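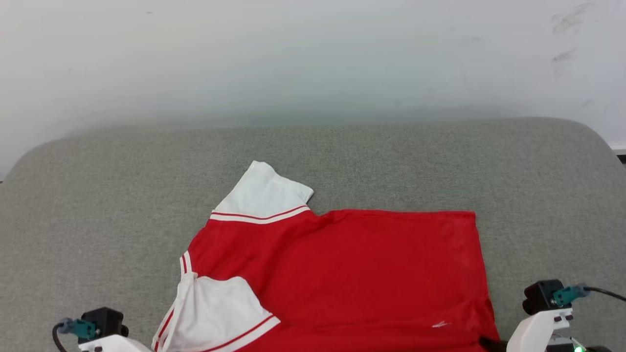
Sharada Subramaniam and Ashwin Lobo

Chapter 7
Folding, and What It Is Supposed to Do

Most household manuals treat folding as settled knowledge. Sleeves in, sides to the middle, bottom up to the collar, done. We are less sure. When we went looking for the evidence behind the standard fold, we found plenty of confident diagrams and very little testing.

Take the claim that a good fold prevents creases. A fold is a crease, or will become one if the shirt sits under enough weight for long enough. The red jersey that opens this chapter has one white sleeve turned in over the body and the other still pointing up, and there is already a faint dark line across the right of the panel. Will finishing the job get rid of that line? The manuals say yes. They do not say how.

Surfaces get the same treatment. Readers are told to fold on a hard, flat table, yet plenty of people fold on whatever is nearest – a bed, an ottoman, the arm of a couch. A woven cover may grip the cloth and keep a sleeve where it was put. It may also drag. Try both before you believe either.

Then there is space. Balakrishnan Nair's drawer trial, discussed in Section 7.2, compared 18 shirts folded flat with the same shirts rolled. His results are often quoted as a win for rolling. Read the method first, and note who did the rolling.

Key terms: crease, fold line, panel, seam allowance

© 2022 Toda Press. All rights reserved. Contact | Back to top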